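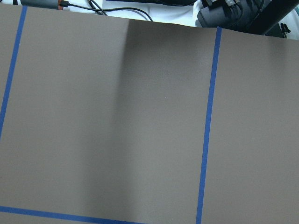

Chapter 4
Laying Out a Work Surface

A table becomes easier to use when it is divided into areas. Sorting, packing, and counting all go faster when each item has a place to go and the edges of that place can be seen. This chapter covers marking a flat surface with tape, naming the areas, and placing bins and small parts in them.

Start with the covering. Paper or thin board in a dull, plain color works well, as small objects stand out against it and it doesn't reflect overhead lights. Cover the whole area you plan to use. If you need more than one sheet, check where the edges meet, and press down any part that lifts.
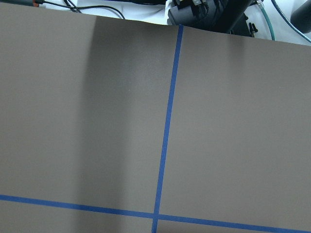
Painter's tape is the usual choice for the lines. It pulls up cleanly and can be moved if the layout changes. Put down the long lines first, then the cross lines. Where two strips cross, let one lie flat over the other. Lines that are a little out of square do no harm in sorting work, but they matter when the cells are used for measuring. Section 4.3 gives a method for squaring a grid with a 72-inch rule.

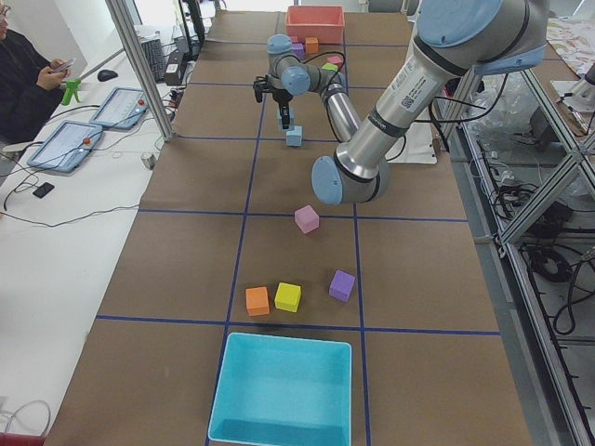 4.1 Cells, Bins, and Loose Items

Each space enclosed by tape is called a cell. A bin may stand inside a cell or across a line, as the turquoise one does. Loose items, such as foam cubes, can be grouped by color, by size, or by the bin they will go into. Decide on one rule before you begin and write it down.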